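Pargate countertop water filter, 8 months in

Bought this after the pitcher cracked. The old pitcher was fine, slow but fine, then it hit the floor and that was it. Ermira Spahić at work had the Pargate and kept going on about it so I ordered one. July 2023, paid full price, no freebie, nobody sent me anything.

Setup

Easy-ish. Unscrew the aerator, screw on the adapter, push the hose on til it clicks. Mine did not click. Pushed harder, clicked. Instructions are one folded sheet with tiny drawings and the drawing for step 3 is just wrong, shows the washer on the outside. Goes inside. If you put it outside it sprays you in the chest, ask me how I know.

They give you 3 adapters. My faucet needed the smallest one. If you have a pull-down sprayer forget it, won't fit, they say so on the box but in gray on white so you'd never see it.

Run it for 10 minutes before you drink any. First bit comes out black from the carbon, then cloudy, then ok.

Taste

Good. Really good. Our tap water has that swimming pool thing going on, worse in August, and this takes all of it out. Coffee is better. Ice is better, no funny smell when it melts. My husband says he can't tell the difference but he also drinks from the garden hose.

Does nothing for scale that I can see. Kettle still gets the white crust. Box doesn't claim it softens water so fair enough, just don't buy it for that.

Space

My main gripe. It's a fat thing. Taller than it looks online and the hose only reaches so far, so it has to live right by the sink, exactly where I used to put the drying rack. And our counter was never roomy to begin with, white top, cream cabinets underneath, one stretch that has to do for everything, and snacks always end up on it no matter what I say.
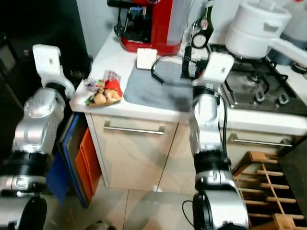
Filters

The cartridge is supposed to last 6 months. Mine slowed down to a dribble at 4. Changed it, fine again. Second one went longer so maybe the first was a dud?? Or maybe there was a lot of gunk in the pipes, the city was digging up our street that spring.

Replacements are $16 each if you get the two pack. Single costs more. There's an off-brand one from Plikgate that's cheaper and supposedly fits, tried it, it leaked at the seam. Went back to the real ones. Also teh lid is stiff, you need dry hands or a rubber glove to get it open.

No light or anything to tell you when it's time. I put a strip of tape on the back with the date. Works.

Customer service

Wrote them once about the washer drawing. Got a reply from a Markos Bakalis, very polite, sent me two spare washers in an envelope. Drawing is still wrong on their website, I checked. But he was quick and I didn't have to send a video or a receipt or any of that.

Things I'd change

Longer hose. Hose is way too short.
Some kind of grip on the bottom. Slides around when you flip the lever, I stuck a jar opener pad under it.
Lever is backwards to what you'd expect, left is filtered. Guests always get it wrong.
White shows every drip. They have a black one now I beleive.

Would I buy again

Yeah. If you rent and can't go under the sink, get it. If you own the place and have the cabinet room, look at the under-sink ones first, my sister has an Eskola and never thinks about it, plus no lump on the counter. Measure before you order. Height too, specially if you have a low shelf.

4 stars, would be 5 with a decent hose.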